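4. SETTING OUT AND FIXING THE PANELS

Elness Wall Panel System — Installation Guide
Section revised July 30, 2025. Replaces the June issue.
Prepared by Hemant Rajput. Checked by Sena Wumbei.

4.1 Scope

This section covers the setting out, bonding and finishing of Elness felt panels on internal walls. It applies to the standard square panel and to the cut edge panels made from it on site. Ceiling work is covered in Section 6. Walls in shower recesses, behind cooktops and in unheated garages are outside the scope of the system.

Read Section 3 (Checking and Preparing the Wall) before starting. Panels bonded to an unprepared wall are not covered by the Fiadzo product warranty.

4.2 Tools and materials

Elness panels, all from the same dye lot
Grukside Panel Adhesive, cartridge or tub
Notched spreader (supplied with the tub) or cartridge gun
Stodaneo starter rail and rail screws
Spacers, 8 mm
Spirit level and straight edge
Tape measure
Pencil, medium hardness
Utility knife with spare blades
Cutting mat
Soft hand roller
Damp cloth and dry cloth

NOTE: Do not use a ballpoint pen, felt marker or coloured chalk for setting out. Ink and red or blue chalk can bleed through light-coloured panels some months after installation.

4.3 Conditions

Open the cartons and stand the panels on edge in the room for a full day before fixing. Felt takes up moisture from the air and changes size slightly as it does so. Panels fixed straight from a cold vehicle or shed may open up at the joints.

Do not apply adhesive when the wall surface is over 30 °C. West-facing walls with large windows should be done in the morning or with the blinds drawn. Turn off any heater or air conditioner that blows directly onto the wall, and leave it off until the adhesive has cured.

CAUTION: Grukside Panel Adhesive gives off vapour while curing. Keep a window or door open. Do not smoke or use a naked flame in the room.

4.4 Working out the layout

Each standard panel has a face width of 237 mm. With an 8 mm joint, add the joint to the face width to get the spacing from one panel edge to the next. Close-butted layouts use the face width alone.

1. Measure the width of the wall at floor level, at mid height and at the ceiling. Use the smallest of the three.

2. Divide the width by the panel spacing. The whole number is the count of full panels in a row. The remainder is shared between the two ends.

3. If the cut panel at each end would be narrower than half a panel, drop one full panel from the row and divide the extra width between the ends. Narrow strips are difficult to cut square and tend to lift.

4. Repeat the calculation for the height. Where a skirting board is fitted, measure from its top edge.

5. Mark the positions of switches, power points and wall lights on a sketch of the wall. Move the layout sideways if a joint would fall within a finger's width of a switch plate.

6. Write the final figures on the sketch and keep it with the job until the wall is finished.

NOTE: On walls with a door or window off centre, it is usually better to balance the layout on the opening than on the full wall. Check the result from the main doorway before committing to it.

Cartons are marked with a lot number of two digits, up to 99, beside the colour name. Where more than one lot has to be used on a job, put the second lot on a different wall. Mixing lots across a single wall will show in raking light even when the panels look identical in the hand.

4.5 Marking the wall — straight layout

1. Find the centre of the wall at floor level and again near the ceiling. Make a short tick at each point.

2. Join the ticks using the straight edge and level. Draw with light pressure. If the line is not plumb, use the level reading and ignore the upper tick.

3. Measure up from the floor to the underside of the first row and make a tick at the centre line.

4. Draw a level line through the tick to both ends of the wall. This is the rail line. Do not measure it separately from the floor at each end, as few floors are level.

5. From the rail line, mark the height of each row at both ends of the wall and at the centre line. Join the marks.

6. Stand back and compare the lines with the ceiling and skirting. If the ceiling falls noticeably to one side, consider lowering the top row and finishing with an open margin.

4.6 Marking the wall — diagonal layout

The diagonal layout uses more material and takes longer to set out. Order additional panels to allow for triangular offcuts, few of which can be used elsewhere. The Stodaneo starter rail is not used. A temporary timber batten takes its place.

1. Mark the centre line and a level line as in 4.5.

2. From the point where the two lines cross, measure an equal distance along each. Use the longest distance the wall allows. Errors in a short diagonal grow toward the corners.

3. Join the two marks. The line between them runs at the correct slope.

4. Draw a second line parallel to the first, offset by the panel spacing. Measure the offset square to the line, at two points as far apart as possible.

5. Continue across the wall. Check every few rows against the first line and not only against the row before.

6. Draw the opposing diagonals only where they are needed to locate a switch plate, window corner or feature panel.

CAUTION: Measure the offset square to the sloping line. Measuring it vertically or along the skirting gives rows that are too narrow, and the fault may not be noticed until several panels are already bonded.

4.7 Fixing the starter rail

Applies to the straight layout only.

1. Cut the rail to length with a fine-toothed hacksaw. File off any burr.

2. Hold the rail with its upper lip on the rail line. Mark the screw holes.

3. Check for cables and pipes behind each mark. Move a hole if in doubt.

WARNING: Cables commonly run vertically above and below power points and switches. Do not drill in these areas. If the position of wiring is not known, have it traced by a licensed electrician.

4. Drill and plug masonry walls. On plasterboard, screw into the studs where possible and use hollow-wall fixings between them.

5. Fit the screws finger tight, check the rail with the level, then tighten from the centre outward. Do not overtighten. A bowed rail will push the first row off the wall.

4.8 Bonding the panels

1. Dry-fit the first row without adhesive. Correct any problem with the cut ends at this stage.

2. Apply adhesive to the back of the panel, keeping it clear of the edges by a thumb's width. With a cartridge, run vertical beads. With the tub, comb the adhesive in one direction only.

3. Set the lower edge of the panel in the rail, or against the batten, and tip the face back to the wall. Start at the centre line.

4. Press with the flat of the hand, then roll lightly from the middle outward. Heavy rolling leaves tracks in the felt.

5. Fit the spacers and place the next panel. Work toward each end in turn.

6. Check the row with the straight edge before starting the one above. Panels can be moved for a few minutes after placing. After that, lift the panel off, scrape both faces and apply fresh adhesive.

7. Wait 30 minutes after completing the second row, then continue. The lower rows need to take hold before they carry any load from above.

8. Remove the spacers once the wall is complete and the panels no longer move under hand pressure.

NOTE: The direction of the felt is shown by an arrow on the back of each panel. Keep all arrows pointing the same way unless a chequered effect is wanted — turning alternate panels a quarter turn gives a visible change of shade.

4.9 Cutting

Cut with the face up on a firm mat. Use the straight edge and make several light passes. Replace the blade as soon as it begins to drag. A blunt blade pulls fibres out of the edge, and the damage cannot be trimmed away without making the panel undersize.

For switch plates, turn off the power at the switchboard, make a card template and test it over the fitting before cutting the panel. Leave a small clearance on all sides. The plate cover should conceal it.

4.10 Clean-up and curing

Wipe wet adhesive from skirtings and plates with the damp cloth. Cured adhesive must be lifted with a plastic scraper. Do not use solvent on the face of the panels.

Leave the wall untouched overnight. Do not hang pictures, lean furniture or vacuum the panels until the adhesive has fully cured as stated on the cartridge or tub.

4.11 Line weight and exposed margins 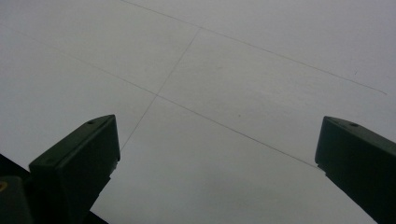
Setting-out lines remain visible wherever the panels stop short of a corner or ceiling, and through open joints. Keep them as light as can be followed at arm's length. Faint, thin grey lines on a pale matte surface, dividing it into large areas, are heavy enough to work to, even where a long diagonal fades toward one end. Do not go over a faded section freehand; lay the straight edge back along the sound part and extend it. Remove exposed marks with a clean white eraser before the first panel is bonded, and test the eraser behind a door or below the rail line first, as flat paint can polish under rubbing. Where a mark will not come off, touch in the margin with the wall colour and allow it to dry before fixing the adjoining row.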